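Ticket 2076
Opened by: Anqi Zou, Hilside
Assigned to: Dirceu Conceição, Comov support
Opened: 10 August 2023
Subject: Right gripper lets go of the hanger partway through the shirt task
Status: waiting on customer

Anqi Zou wrote:

Hi Dirceu, and thank you again for being so patient with us on the last ticket! I'm sorry to be back so soon, but we have a new one and I'd rather tell you everything than leave out the bit you need.

The job is the hanging routine we set up with you in the spring. The clothes are piled on the chair, the right arm holds the hanger, the left arm goes into the pile for a shirt, the shirt goes on the hanger and the whole thing goes over to the rack. It ran nicely for weeks (we were all a bit proud of it). Since we updated the controller, the right gripper opens by itself while the left arm is still working in the clothes. The hanger drops on the tile and the routine carries on as if it were still there, so the left arm then tries to dress thin air.

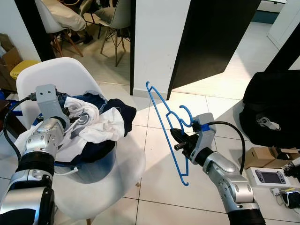

We ran it 30 times yesterday and it let go in 7 of them. I did wonder about the hangers, which are the smooth plastic kind, so I wiped down the finger pads and tried again, with no change. The log shows "grip hold timeout, right" each time, and the arm doesn't stop. That last part worries me more than the drop does, to be frank, and we're keeping everybody well back until we hear from you.

Dirceu Conceição replied:

Hello Anqi, no need to apologize, this is a lovely clear report and I wish they all came like this. Please do keep people back, and keep the stop button within reach while you test.

I think I know what it is. The Prulberg update put the hold timeout back to its default, and your routine needs a longer one, as the left arm can spend quite a while finding a collar in a heap. A slow pick runs past the limit and the fingers open. Carrying on afterward is a separate fault: the "stop on lost grip" box gets cleared by the same update. I've passed that one to Olszewski on the controller side so it gets fixed properly.

When the shirt is on the hanger and both grippers have hold, the left one takes part of the load, so a timeout at that stage is easy to miss. Please watch the log there as well as the hanger.

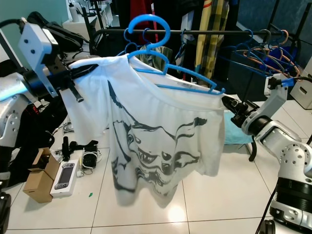 What to try

1. Stop the routine and power down both arms. Wait 2 minutes before bringing them back up.
2. Open the grip settings for the right arm and turn the hold timeout off.
3. Tick "stop on lost grip" for both arms and save.
4. Run the routine at low speed and send me the log, good or bad.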